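Section 4: Cleaning and descaling your Mirkano

Right, this is the section everyone skips, and I skipped it too for the first year I had mine. The Mirkano is a lovely little espresso machine but it does sulk when it's dirty, and the booklet Feresetti put in the box gives cleaning a single paragraph. So I've written up how I do it, with a few corrections from Renato Troncoso, who used to repair these for a living and has put me right more than once.

You'll need descaling powder (I use the Nikolaidis sachets, any citric acid one will do), a jug, the blind filter that came with the machine, a soft brush, and something to wipe with.

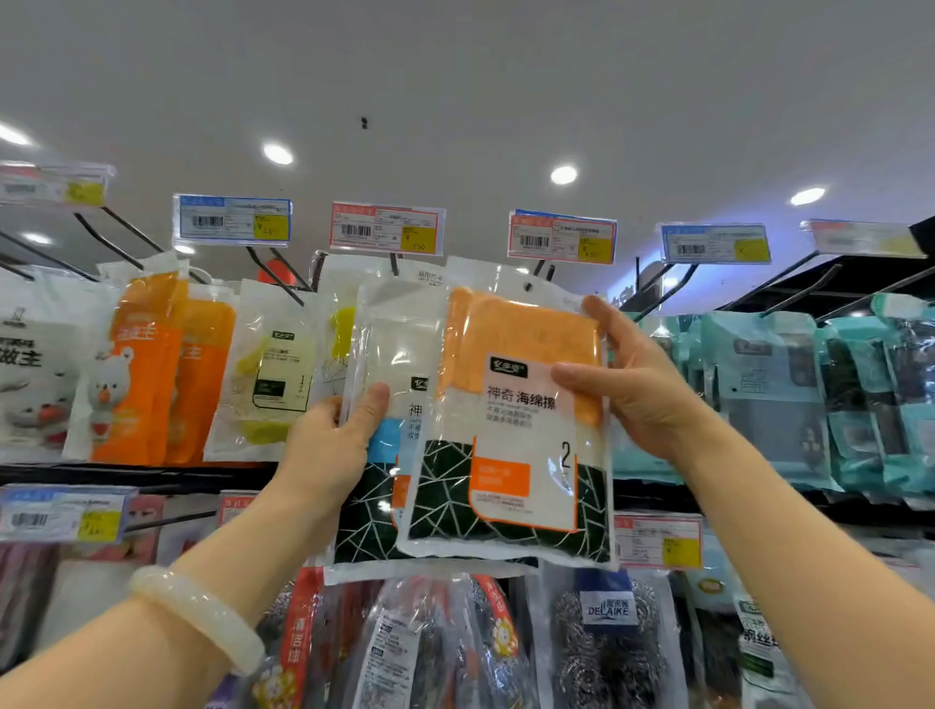 Descaling powder goes inside the machine and nowhere else, so please don't be tempted to scrub the casing with it like I did, because it leaves dull streaks on the polished bits. For the outside a plain damp sponge is plenty. Most supermarkets have a whole wall of them, and if you pick up a magic sponge eraser, the orange sort in a two-piece pack with a big "2" on the card, keep it for the drip tray and the worktop. Those erasers can be slightly abrasive, and I've rubbed half the lettering off my steam dial with one (it now says STE, which still makes me laugh every morning).

4.1 Every day

1. Switch the machine off and wait until the group head is cool enough to touch.
2. Knock out the old coffee and rinse the portafilter under the tap. No soap!
3. Wipe the steam wand, then open the steam valve for a second when you next switch on. Milk dries in there faster than you'd think.
4. Empty the drip tray. It holds less than it looks.

Note: the wand tip unscrews. If your steam has gone weak, try soaking the tip in hot water overnight before you go shopping for a new pump.

4.2 Every month: backflushing

1. Put the blind filter in the portafilter and lock it in firmly.
2. Run the pump for ten seconds, then stop it. You'll hear a whoosh into the drip tray, and that's the valve doing its job.
3. Do that again until the water coming back looks clear.
4. Take the portafilter out and brush round the rubber seal. Get the brush right up into the groove, there's always more coffee up there!
5. Pull one shot and throw it away.

Caution: keep your hand off the portafilter handle while the pump is running. It's under pressure and the water is very hot. 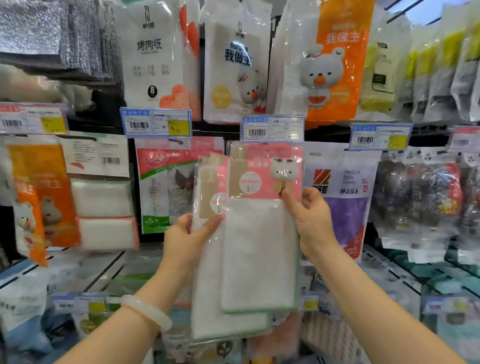
If the handle starts to travel further round than it used to before it feels tight, the seal is wearing out. The part you want is number 1105 and it costs less than a bag of decent beans. Order two while you're at it. Iara Ojeda has a good write-up with drawings on the Gimedance forum, and I followed hers with the forum open on the kitchen table and coffee grounds all over the keyboard.

4.3 Descaling

How often depends on your water. Ours is dreadful, so I do it every other month. If yours is soft you can go a lot longer.

1. Empty the tank and take out the little filter if you've fitted one.
2. Dissolve 2 sachets in a full tank of lukewarm water. Stir it properly, I've had lumps.
3. Switch on, put the jug under the group and run off a cupful.
4. Open the steam wand over the jug and let some through there as well.
5. Switch off and leave it for 31 minutes. Yes, that's a silly number. Renato says half an hour, and my kitchen timer won't stop on anything but odd minutes.
6. Run the rest of the tank through, half from the group and half from the wand.
7. Rinse the tank, fill it with fresh water and run all of that through too. Then do it once more.

Caution: never descale with vinegar. It hangs about in the rubber parts and your coffee will taste of chip shop until January.

If the orange light is still flashing when you've finished, hold the cup button down until it goes out. The machine only counts cups, so it has to be told you've done it. If the light comes straight back on, have a look at the reset steps in Section 6.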